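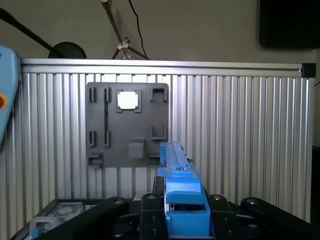
Attachment 1, wrist camera view: gripper below the fixture plate, white block in its holder

Ticket 402
Product: Adow gripper kit (blue), with Khamphan fixture plate
Customer: Furnthorpe
Opened by: Lucie Chan
Assigned to: Consuelo Apaza, Pendutgate support
Status: Closed, with grumbling

Lucie Chan wrote:
We bought the kit in September and for a while it did what the brochure said. Now the gripper goes up to the plate, stops short of the white block, closes on air with great confidence, and reports a successful pick. It then carries the nothing to the drop point and sets it down very gently. The log says 2000 cycles, all good. I would like a word with the log.

What I've tried so far: restarted the controller, restarted the arm, restarted both in the other order. Reran the plate setup from the manual. Tightened everything that had a bolt head. Picture attached.

Consuelo Apaza wrote:
Thanks for the picture, and for not attaching it as a spreadsheet. I can see the gray plate on the ribbed panel and the block in the square holder near the top center. Please send:
- the firmware version from the About page
- which plate profile is loaded
- whether the grip check is set to "position" or "force"

My money is on the last one. With "position," the gripper counts it as a pick if the fingers reach the closed point, and fingers with nothing between them reach it beautifully.

Lucie Chan wrote:
Firmware 2. Grip check is on "position," where it came from the box. Profile is called "Default plate (horizontal)." Our plate is mounted upright, as you can see. I'm now looking at the word "horizontal" and feeling my age.

Consuelo Apaza wrote:
Don't feel too bad, the menu puts the upright profile on the second page, under a heading called "Other." I've complained about this. Steps:

1. Stop the program and move the arm clear of the plate.
2. Settings > Plate > Other > Default plate (vertical). Save.
3. Settings > Gripper > Grip check > Force. Leave the threshold alone.
4. Run Teach Origin again. Use the small light gray square block near the lower center of the plate as the touch point. The two U-shaped brackets on the right are not touch points, whatever the drawing in the manual suggests.
5. Run one cycle at slow speed with a hand near the stop.

If step 4 throws error 2004, the old origin is still stored. Clear it and go again.

Lucie Chan wrote:
Got 2004. The screen text for it reads "Origin is already original." Who writes these?

Cleared it, taught it again. First slow cycle: picked up the block. Second: picked up the block. Then I took the block out of the holder to be mean, and it stopped and said "No part." Best thing it's said to me since we unpacked it.

One complaint left. The success counter still shows the old total. Can I set it back, or do I have to live with a machine that believes in its past?

Consuelo Apaza wrote:
Counter reset is in the service menu, which customers can't open. I've sent you a one-time code. It expires at midnight, so please use it before supper.

I've also filed two requests with the product side: ask for the plate orientation during first setup, and ship with the grip check on "force." The error text went in as a third request under "wording," where it will have plenty of company.

Lucie Chan wrote:
Counter is at zero. It looked a little hurt. You can close this.

Closed 2019-12-21 by C. Apaza
Cause: wrong plate profile; grip check left on factory setting
Parts sent: none
Customer rating: 4 out of 5 ("would be 5 without page two of the menu")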